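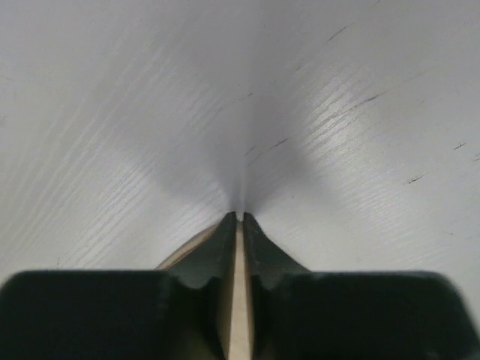 The Year of the White Floor

Every January, a certain kind of homeowner looks down and decides the floor is to blame. The winter is long, the rooms are dark, and paint is cheaper than Portugal.

Priya Thibodeaux bought her narrow house in Drirstead knowing that the boards upstairs were "characterful," a word real estate agents use for anything that gives you a splinter. She got a quote from Zanetti, the flooring people in Lyons, for sanding and oiling the lot. It came to $2243. She thanked them warmly and went out for two cans of white paint.

"I'd seen it in a magazine," she says, and looks at me as if I had personally laid out the page.

The magazines have a lot to answer for. In them, a white floor holds one chair, one sheepskin and a bowl of lemons. At Priya's it holds 5 people's shoes and a spaniel. The first coat went down on December 31, 2023, while her friends were out drinking. The second had to wait until the dog had been persuaded to stay in the kitchen, and he was not persuaded for long. His prints still cross the landing, under a later coat, like something from the Jurassic.

Would she do it again? She thinks about this for a while. The bedroom is brighter, certainly. She also mops more in a week than she used to in a season, and she has opinions on socks.

Her sister is painting hers next month. Priya has offered to mind the dog.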